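The Lady Behind the Counter at Cormont Thrift

The sign on the door says open at 10, but the woman who runs the Cormont thrift shop has usually been there since 7, with the radio going and the first pot of coffee already half gone. She let me in the back way, past the donation bins, and apologized for the floor, which looked fine to me. She asked me to leave her name out of this. "Everybody in Cormont knows who I am anyway," she said, "and the rest of them don't need to."

She started here the winter her youngest left for school, thinking she would fill in for a month or two. The place was smaller then, just the front room, and it smelled of mothballs so strongly that customers would stand in the doorway and decide whether they really wanted to come in. The first thing she did was throw out the mothballs. The second was to buy a secondhand steamer from a dry cleaner in Ahn, and she still talks about that steamer the way other people talk about a first car.

"I paid 30 dollars for it and I carried it home on my lap on the bus," she told me. "It leaked the whole way! My coat was soaked. But you hang up a blouse that's been in a bag for a year and you give it two minutes with that thing, and somebody will pay real money for it. I learned more about selling from the steamer than I did from anybody."

Most of what comes through the door is clothing, and most of the clothing, she says, is perfectly good. What surprised me was how much of her morning goes to pockets. She checks every one. She has found house keys, love letters, a baby tooth in an envelope and once, in the lining of a man's overcoat, 500 dollars folded up in a church bulletin. The bulletin was from a parish in Hirnness, so she called the office there and read them the date, and by the afternoon they had worked out whose coat it was. The widow came in to pick up the money and stayed for lunch.

"She wanted to give me half," she said. "I told her to buy a lamp. She did buy a lamp, the ugly green one, and I was so glad to see it go."

I asked how she decides what things should cost, which I suppose everyone asks. She laughed and got up to refill my cup, and I had the feeling she was buying herself some time. There is a price list taped beside the register, written out in blue marker, but in the hour and a half I was there I didn't see her look at it once. A boy of maybe fifteen came in wanting a suit jacket for a funeral, and he paid two dollars. A man who told her at some length about his boat paid a good deal more than that for a belt.

"I'm not a saint about it," she said. "I like to make a sale. But I've been on the other side of the counter, when my kids were little, and I remember who was nice to me and who wasn't. You do remember. You remember for a long, long time."

Housewares are her weakness. Her own kitchen, she admits, is full of things that were only supposed to be set aside overnight, and her daughter has threatened to back a truck up to the house. Games and glasses are the worst, she says — she can't stand to see a set broken up, and she'll keep a lonely piece on the shelf for months in case its family turns up.

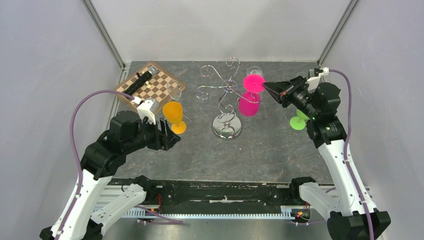
It does happen now and then. A gravy boat waited here from January until the leaves were down, and then a box came in from Hirnness with the saucer that belonged under it. She called two people to tell them and neither one, she says, was nearly excited enough.

Lately she has been worrying about the rent. The building was sold to a company called Evico, and although the new people have been polite, they have also been in twice with a tape measure. She keeps a coffee can by the register for what she calls the roof fund, and somebody had slipped a 100 dollar bill into it the week before I came by. She has her suspicions about who, and she wouldn't share them.

By then there were four people waiting outside, one of them tapping on the glass with a car key. She turned the radio down, straightened a row of sweaters that didn't need it and handed me a paper bag with a pair of gloves inside. "Your hands were red when you came in," she said, and went to unlock the door.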